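Week 6 handout: learning to reach into boxes (imitation from wrist views)

Notes by Melina Kontogiannis, tidied up a bit from the board. Slides are on the course page, same folder as before.

Recap from last time: policy takes the wrist view plus gripper opening, gives back a short chunk of motion. No map of the room, no box model. Trained on demos only. Loss is plain regression on the chunk, nothing clever.

Problem this week. Open table picking works fine with that recipe, bin and box picking much worse. Why?

- walls hide the target until the hand is nearly over it
- the finger itself covers part of the view on the way down
- a small sideways error on a table costs nothing, in a box it means touching a wall
- demonstrators slow down near the rim, so lots of near-still samples, and the policy learns to hover

Last one is the most important for the coursework. Draw the speed plot before you train anything.

The Graster method (Psarras and Biwott, reading list item 3). Two changes only. First, resample each demo by distance travelled instead of by time, so the hovering bit stops dominating. Second, an extra output which guesses how far the fingertip is from the nearest rim or wall. The extra output is thrown away at run time. It only shapes the features.

Labels for that distance come from the demos, not from a sensor: box corners are marked by hand in the first view of each demo and carried forward using the arm pose. Errors creep in if the box gets nudged. Check for this!! Lambros's script flags the jumps but misses slow drift. 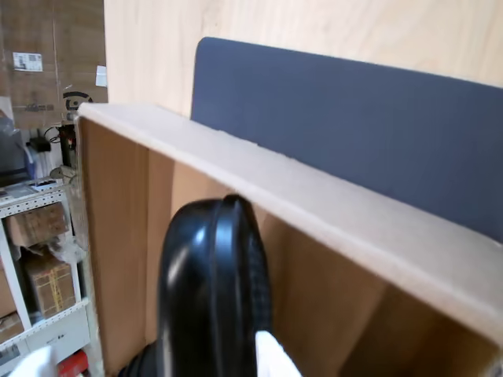
Page last changed: June 10, 2025

Look at how the rim runs on a slant in a view like this, and how much of the box interior sits behind the black finger. A straight-edge detector would find the rim but also the tall panel standing behind it, and the side of the shelving. So edges alone dont tell you where the box is. The top of the finger is just under the rim in the view, but careful, that is a statement about pixels, not about depth. Half the class mixed these up last year.

Results, from the Hirnen set. 400 demos for training, 30 test trials per condition, same boxes for all conditions.

Baseline: mostly hovers, then times out. Resampling only: goes in, but bumps walls a lot. Distance output only: small gain, still hovers. Both together: best of the four, and the gap is biggest on the deep boxes. Exact table is in the paper, please quote from there and not from my notes.

Caveat: 30 trials is not many. Work out the interval yourself for question 2, you will see that two of the conditions overlap. Makis wanted to call that a ranking, I wouldn't.

Things that did not help: bigger chunk, cropping the view to the middle (loses the rim), colour jitter on its own. Training past 2000 steps made the distance guess better and the motion worse, reason not clear. Possibly the loss weight, the authors fixed it early and never went back.

Coursework. Start from the Kokkinos starter code. Do the resampling part first, plot speed before and after, then add the extra output. Hand in plots plus one page. Groups of 3 max. Zoi Sfakianakis is taking questions on the forum, read the pinned thread frist.

Next week: same idea with two hands, and what breaks when the demonstrator is left handed.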